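To: Platodus Members' List
From: Danylo Sydorenko, Office of the Registrar
Date: July 17, 2018
Subject: Re: Unclaimed deliveries and the revised lending conditions

Dear members,

I write in response to the message from Yulan Tan, which is reproduced for those who joined the list after it was sent.

> Dear Registrar,
> Several of us at the Werkdale branch have received notice that
> postal loans will be limited to 5 volumes per member. The former
> limit was eight. Could the office please confirm whether this
> applies to loans already requested, and whether the return
> period of 40 days is to be kept? Those of us in the outer
> districts depend on the post, and a shorter period would be
> difficult to honour.
> Yours faithfully,
> Yulan Tan

The Society's lending conditions were last revised in December, when the Kekell and Werkdale collections were brought under a single catalogue. At that time it was agreed that the postal service should continue on its existing terms until the cost of carriage had been reviewed. The review has been completed by Yichen Liang, and the revised conditions take effect at the start of the next lending term.
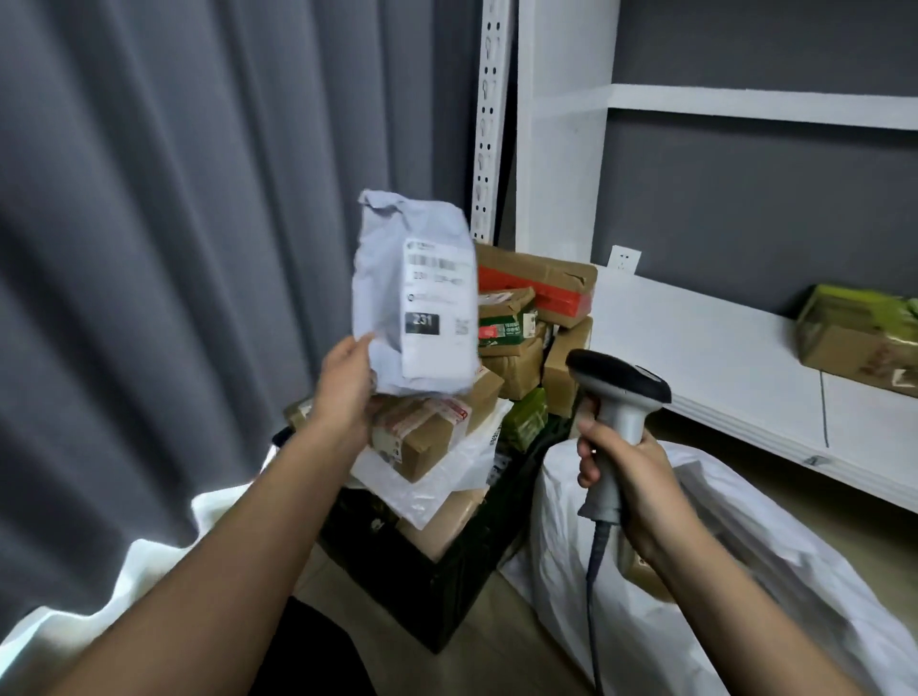

Does the new limit apply to loans requested before the start of term?
Requests lodged before that date will be filled under the former conditions, including any held in the reservation queue.

The return period remains 40 days from the date of dispatch. Members may apply for one renewal of 29 days, provided that no other member has reserved the volume. Renewals should be sought in writing or by telephone before the original period has expired. The office regrets that it cannot backdate a renewal once a volume is overdue.

The limit of five volumes applies to bound books only. Pamphlets, maps and sheet music will be counted separately, and the present arrangements for the Yin bequest are unchanged – those items may be consulted in the reading room at Kekell but are not available by post. 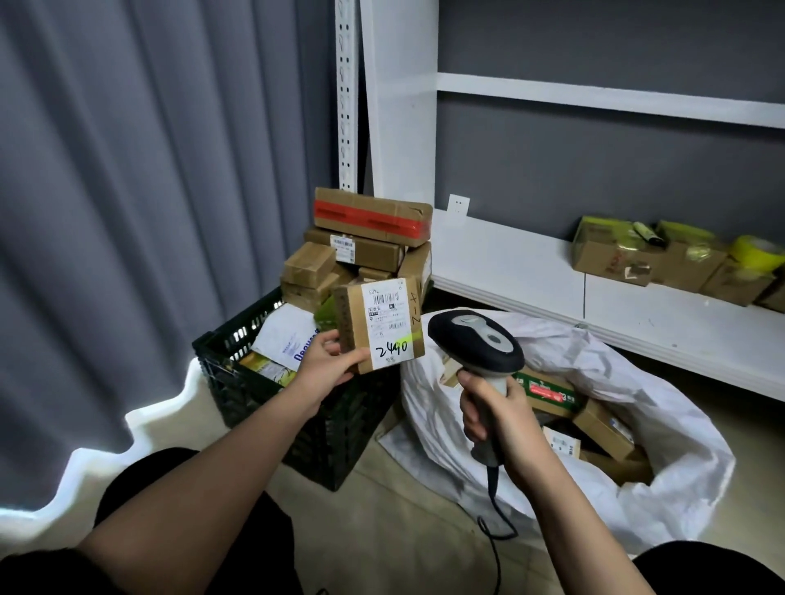
Members at Werkdale have also asked whether one household may combine the entitlements of two members. It may, on the condition that each loan is recorded against an individual membership number and that both members have signed the current form. A form signed by one member on behalf of another will be returned.

The office recognises that postage is a considerable expense for members in the outer districts. Guangming Yuan has proposed a subsidy for return carriage, and the proposal will be put to the general meeting in December. Written submissions are welcome and should be addressed to Shengli Tang at the Kekell office. Submissions sent to this list will be read but will not form part of the meeting papers.

Copies of the revised conditions may be obtained from either branch on request.

Yours sincerely,

Danylo Sydorenko
Registrar
Platodus Lending Society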